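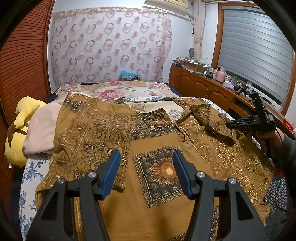

# Folding against the print

Engineered prints are sold on the strength of the layout. A panel sits at the chest, a border runs down each side, and the flowers land where the designer put them. The garment looks resolved on a hanger. It is much harder to fold than a plain one of the same weight, and most people fold it badly.

The usual method is to bring the sleeves in, halve the body and halve it again. On a plain shirt the creases fall where they fall and an iron takes them out. On a panel print the first centre fold runs straight through the main motif. If the black ground has been printed on top of the base colour, as is common with mustard and ochre cloth, the crease shows as a pale line after a few months in a drawer. Metallic gold is worse. The pigment is held in a binder that sits on the surface of the fibre, and a binder that has been bent sharply in the same place for a winter will crack there.

Kwabena Bonsu ran the returns bench at Umstead, a mail-order clothing house, until January. He estimates that creasing through the print was the main fault in the panel garments that crossed his table, ahead of seams and well ahead of colour loss in the wash. The remedy he taught new staff needs a bed, a flat hand and two minutes.

## Laying out

Use a bed in preference to a table. A table edge catches the hem and drags the cloth off grain, while a made bed has enough friction to hold it. Spread the garment face up with the neckline toward the head of the bed. Pull the side seams out until the body lies flat, then smooth from the centre panel outward. Smoothing inward pushes slack under the motif, and the slack becomes a crease.

Check the panel before going further. A square motif should sit parallel to the hem, and if it is tilted the cloth underneath is twisted. Lift the lower corners, let them drop and smooth again. Small tilts left by the printer can't be corrected and should be ignored.

Straps, ties and loose strips at the neck are dealt with last. Left under the body, a twisted strip will emboss its shape into everything above it.

## Where the folds go

The rule is to fold in the plain ground or the scrollwork, and never in a bordered panel. Scrollwork is forgiving. The eye is already following vines and leaves in several directions, and a crease running among them is hard to find. A plain stretch of cloth will show a crease but will also release it under a warm iron. A solid black square will do neither.

For most tunics and long shirts this gives a fold in thirds. Each side comes in along a line just outside the panel, so that the motif stays whole on the front face. The hem then comes up behind, and the finished packet shows the panel at the front, like a book cover. It is thicker than a packet folded in quarters and takes more shelf. Bonsu's figure for the old Umstead stockroom was 2,498 garments in thirds, against over 3,000 in quarters, in the same racking. The company accepted the loss.

Lined pieces need one more step. A lining is seldom cut to exactly the size of its shell, and the surplus has to go somewhere. Take the outer cloth by one corner, raise it until the lining hangs free, and lower it slowly so that the two layers settle together. 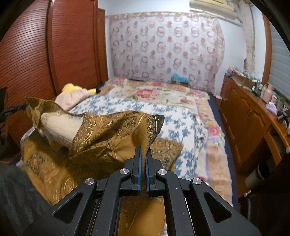 *Patterned cloth raised by one corner, with the cream lining showing inside the fold.*

Dede Laryea, who alters and stores formal wear at Aidoo, uses the corner lift on every lined piece and disagrees with Bonsu about the rest. She rolls. Her argument is that a fold in thirds still puts two hard creases into the garment, and that cloth wound around a cardboard tube has none. The objection is space. A rolled tunic is as long as the cloth is wide, and few household drawers will take it.

Her compromise for home use is padding. A strip of acid-free tissue, or an old pillowcase rolled to the thickness of a thumb, is laid along each fold line before the side comes over. The crease becomes a curve, and the binder is bent gently enough to survive. We tried this on 3 gold-printed pieces for a season, refolding none of them. The padded lines were visible only in raking light – the unpadded control had a clear white break across one scroll.

## Stacking

Put the heaviest print at the bottom. Printed faces should not touch, particularly gold on gold, as surfaces of this kind can stick in a warm cupboard and lift when pulled apart. Alternate the packets face up and back up, or put a plain cotton layer between them. Four or five to a stack is enough.

Bed linen follows the same logic with less at stake. A floral blanket with a rose border should be folded so the border turns inside and the white field takes the dust. The border usually carries the most dye and fades first on an open shelf.

Refold twice a year, moving each line by a few centimetres. Laryea pins a paper tag to the back neck with the date of the last refold. Bonsu does his when the winter quilts go away, and keeps no record.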